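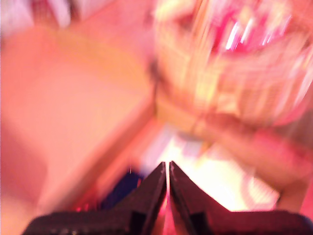 Gripper fingers, tips nearly together. Everything past them blurred, colors very pink.

Sat 30 November — open day, Koech bench

Doors at the Sakitz building opened late, so the first demo got cut short. We had some 100 visitors through by closing, more families than last time. Ran the pick-and-place routine 7 times on the Clolov arm. Two of those I stopped by hand when kids leaned over the tape. Moved the tape out after that and had no more trouble.

Most asked question was how hard it squeezes. Next time bring the force readout on a separate screen, large type.

Zuretti people came by in the afternoon and wanted to see the finger change. Did it with the spare set, two screws a side. One screw head is getting chewed up — order new ones.

To do:
Check white balance before the next demo, reds are way too strong
Try a shorter exposure
Put the fingers back in the drawer marked B
Ask if we can have the same bench for the February visit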